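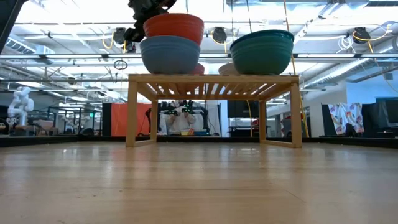

Prustik Adds Low Wooden Bowl Rack to Its Kitchen Range

Jun 21, 2021 – Prustik, the maker of small kitchen furniture, today added a low wooden rack for bowls to its Jivavero range. The rack stands on a table or counter and gives bowls of different sizes a place above the work surface.

The top is slatted, with narrow gaps between the slats. Four legs carry it, and a low crossbar on each side joins the front and rear legs. The space under the top stays open. Bowls can be set side by side or nested, with a smaller one inside a larger one.

"People told us their bowls lived in a stack at the back of a cupboard, and the one they wanted was always at the bottom," said Adwoa Fiadzo, head of design at Prustik. "We wanted the everyday ones out where you can reach them."

Fiadzo's team began work on the rack in April after a survey of 400 customers. A trial in 60 homes followed, and two changes were made before production: the legs were shortened and the edges of the slats were rounded.

The rack is sold fully assembled and comes with a two-year guarantee. It should be wiped with a damp cloth and not put in the dishwasher. Bowls are sold separately.

The Jivavero rack is available now from Aidoo stores and from Prustik's online shop. Parex will handle trade orders.

Press contact: Ohemaa Quaye, Prustik press office. Samples for review can be requested through the press office.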